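Insider threat reading thread: which case files are worth the time?

Started by palimpsest_jo

OK so I just finished the Tremon case history and I have to gush about it somewhere, because my family has stopped listening. If you haven't run into it, it's a long self-published account of a purchasing clerk at a company called Briltix who spent years passing pump designs to a competitor's go-between. No satellites, no dead drops, no car chases. The guy copied part numbers onto the backs of lunch receipts! The author is Annatjie Van der Merwe, who worked plant security there, and she writes like somebody telling you the whole thing across a kitchen table.

What got me is how slow it is. The go-between spends 38 weeks being nothing except a pleasant man at trade dinners before he asks for anything at all. And the first thing he asks for is a public catalog. You could have picked one up in the lobby. I read that chapter twice.

Anyway, I want more like this. Industrial cases, small ones, the kind that never made a newspaper. What have you got?

Reply from gravelroad72

Oh good, somebody else read it! I loved the catalog part too. The chapter after it, where she goes back through the visitor books by hand and finds the same handwriting under 5 different names, is the best thing in there. I do visitor logs for a living (please hold your applause) and I went straight back to work and started looking at ours differently.

For more of the same, try the Fornedel papers. They're drier, mostly interview notes with a short introduction, but the interviews with the night shift are wonderful. You get a real sense of who noticed what and why they kept quiet about it.

Reply from minorkeys

I'm going to be the grump. I liked the Tremon book fine, but Van der Merwe is very sure of herself for someone who was in the room. She tells us what the clerk was thinking on page after page and there's no source for any of it. He never talked to her. He pleaded out and moved away. So where does all that "he felt important for the first time" stuff come from?

Reply from palimpsest_jo

She had his letters! There's a whole appendix. I agree she leans on them hard, but they exist, and the one to his brother says almost exactly that.

Reply from minorkeys

She had three letters, two of them written after he was caught. A man explaining himself after the fact is going to tell you a nicer story than money. I'd bet on money.

Reply from oldferry

Money AND feeling important, surely? Every account I've read has both, in different amounts. The go-between didn't even pay well. There's that lovely table at the back with all the payments, and the biggest single one is 1579. For a full set of seal drawings! Whoever was running him got a bargain.

I don't think you risk your job and your pension for that unless somebody is also telling you you're the smartest person in the building.

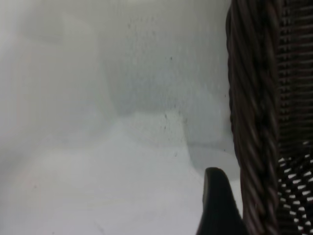
SLOW READERS, the Counterintelligence and Security History Club

Reply from gravelroad72

oldferry, yes, the payments table! I'd forgotten how small the numbers were. And look at the gaps between them. There's a stretch where he gets nothing and keeps delivering anyway. minorkeys, how does that fit with money?

Reply from minorkeys

It fits fine if he'd been promised a job on the other side, and the book hints at that and then drops it. Chapter nine, the dinner with the two engineers. She gives it half a page. I'd have traded the entire visitor book chapter for more on that dinner.

(I did like the visitor book chapter. I'm not a monster.)

Reply from tansy_b

New here, hi everyone! I've been reading along since November and finally made an account for this one. I worked in a drafting office long before everything was on a server, and the part that rang truest for me was the print room. Anybody could walk in and ask for a copy. You signed a sheet, and the sheet went in a drawer, and the drawer got emptied when it was full. We thought of the sheet as being for the toner budget.

I'd really like to read something about how companies handled this once the drawings went digital. Does Fornedel cover that, or does it stop too early?

Reply from gravelroad72

Welcome tansy! Fornedel stops just short, sadly. The last interview mentions "the new terminals" and then that's the end. But your print room story is fantastic, and I would happily read a whole post of those if you have the patience for it.

Reply from palimpsest_jo

Seconding that, please write it up! "For the toner budget" is perfect. Tremon has the same thing with the badge office, where they only ever checked the records when somebody wanted a replacement and had to be charged for it.

minorkeys, I went back to chapter nine over breakfast and I'll give you half a point. The dinner is odd. One of the engineers asks the clerk whether he'd mind a longer commute, and Van der Merwe just moves on to the parking lot. I'd read right past it the first time. I still think the letters hold up, though, and the one after his arrest is so unflattering to him that I can't see it as a cover story.

Reply from minorkeys

Half a point accepted. I'll reread the letters with an open mind if you'll reread the trial chapter with a suspicious one. Watch how often she says "clearly."

Reply from oldferry

I'd be up for doing this as a proper group read, a chapter or two at a time, with everyone posting notes as they go. I can put together a list of who's who, because there are two men named Karl and I mixed them up until the trial. My copy has 72 sticky notes in it, so I have plenty to say.

Reply from tansy_b

Count me in. I've just put in a request at my library, and they're getting it from another branch. Is there any difference between the printings? The listing says "revised" and doesn't say what was revised.

Reply from oldferry

Get the revised one if you can. It has a better index and she fixed the map of the plant, where the loading dock was on the wrong side. The text is the same as far as I can tell, both Karls included. I'll open a new thread for chapter one when your copy comes in, so post here when you have it.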